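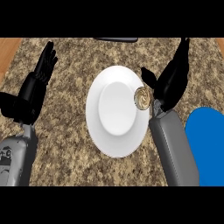 **Gezer Bench Kit for two-arm tabletop tests**

Gezer is a set of rules, scene files and score sheets for teams who test two-handed robots on kitchen tasks. It is made by Flima and is used first in simulation, later on a real counter. The kit does not include arms or hands. You bring your own model, and Gezer tells you how to place it, how to start and when to stop.

The present edition is 12. It replaces all editions before it, and scores from older ones should not be mixed in the same table.

## Start position

- Both hands open and clear of the counter. The fingers must not rest on the stone.
- The plate stands between the two arms. It may be placed again only between trials.
- A cup, if the task has one, is recorded by its position in the scene file and not by eye.
- Objects at the side of the counter stay where the file puts them, also when they are not part of the task.

## During the trial

One trial is 20 seconds of simulated time. Contact between a thumb and the plate rim is allowed. Contact between forearm and plate is written down as a fault, even when nothing moves — this was the most asked question in March, so we repeat it on this page.
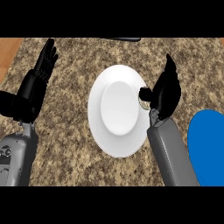
A forearm which only hides the rim from the camera is not a fault. Please check the contact log before you give the mark, because the overhead view alone can mislead the judge. If the log and the view do not agree, the log decides.

## What is in the package

- 266 scene files with fixed seeds
- Rule book in English, PDF
- Score sheet for Bindwood and a plain CSV version
- Script for export of the contact log

The Imlow add-on, with liquids, is sold separately and needs edition 12 or later.

## Order

Article number 935. Licenses are per site, and students of the same laboratory are covered. For questions about the rules write to Ilir Radulović, who keeps the rule book. He answers on Tuesday — please give the scene number and attach the log.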